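Bin demos, KUKA arm
2021-08-06
Entry by Mehwish Mengal, with Remo Ferri on the remote

Plan for today was to finish the remote control set for the mixed bin and start the hand-guided set if there was time. There was time for a few hand-guided ones, see further down.

Setup same as last entry. Bin on the table, a spring clamp on either side. Checked the blue tape before the first run and again after lunch, bin had not moved against it. Arm home pose reloaded from the Donton file. Remote is the Cerkano handset, gain on the low setting for the first few runs, then medium. Remo prefers medium. I find it too quick near the walls.

Task as written on the board: take one object out, lift it clear of the rim, put it down in the drop zone, return to home. Operator names the object before starting so the label matches. The operator does not get to change his mind halfway. If he does, the run is thrown out.

Remote control, 30 runs, 9 thrown out. Reasons, as I wrote them down at the time:

- operator changed object during the approach
- wrist joint limit, arm stopped by itself
- bottle let go below the rim, fell back in
- recording started late, approach missing
- cable caught on the rim and pulled the bin against the clamp

The last one cost the most time. Stopped the arm, freed the loop by hand, reseated the clamp, checked against the tape, carried on. The cable bundle on the last link needs to be tied shorter. With the wrist turned to reach the far corners the slack hangs lower than the tool and goes in first. Tarık had noted this for the old bin too and we never did anything about it. I have put one more tie on it but that is not a fix.

Notes on objects.

Dinosaur. Easiest by far. Grab across the body and lift. Remo tried the neck twice and it turned in the grip both times, but it came out, so I kept those runs. It may be useful to have some ugly ones in the set.

Crushed can. Fine when it lies on its side away from the walls. Against the inclined panel it slides down as soon as it is touched, and the operator ends up chasing it. Remo's way is to push it to the middle of the floor first and then pick. I asked him to do it the same way every time. The pushes are labeled as a separate step.

Clear bottle. The operator loses it on the monitor. On the gray floor he is going by the reflections only. Sharada suggested standing next to the bin and looking directly, which works, but then he knows more than the camera does and the demo may teach moves the arm can't reproduce from its own view. Kept to the monitor for now. Slower, more misses.

Wrappers and other shiny stuff. Bunches up with whatever is next to it. Two things came up together more than once. I labeled those as a pick of the named object and added "extra" in the comment column. Thandeka, please check whether the importer keeps that column. Last time it did not.

Hand-guided, 4 runs, all me. Arm in free mode, left hand behind the wrist, right hand on the tool. Much faster to get a sensible path in and out of the bin, and I never came near a wall. Problems: my arms are in the camera view for most of the run, and the arm feels heavy when it is stretched out, so the lift has a wobble in it that I would not want copied. Played one back with nobody touching it. It followed the path well enough but the wobble was all there. Ran the smoothing from the Dwivedi scripts on it and played it again, better, though it now cuts the corner over the rim. Needs a waypoint held there.

Opinion for the record: use hand guiding for the path in and out, remote for the grasp itself. Remo disagrees, he would do everything on the remote and just collect more. We can compare once both sets are big enough to train on.

Data copied to the shared drive, both folders. Episode count over all sessions is now 2,798 with today's bad ones removed. Tarık has the key for the second disk.

To do
Tie cables properly, or move them to the other side of the link
Hold a waypoint above the rim in the smoothing step
More bottle runs, different lighting
Ask Sharada if we can have the arm one more morning before the November review

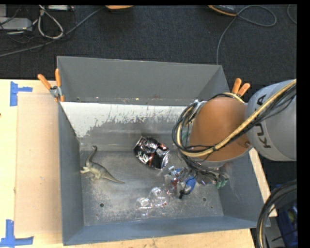
4 min read

Remo, if you set up before me on the next session, leave the gain on low until the cables are sorted out. Handset is in the top drawer, charging.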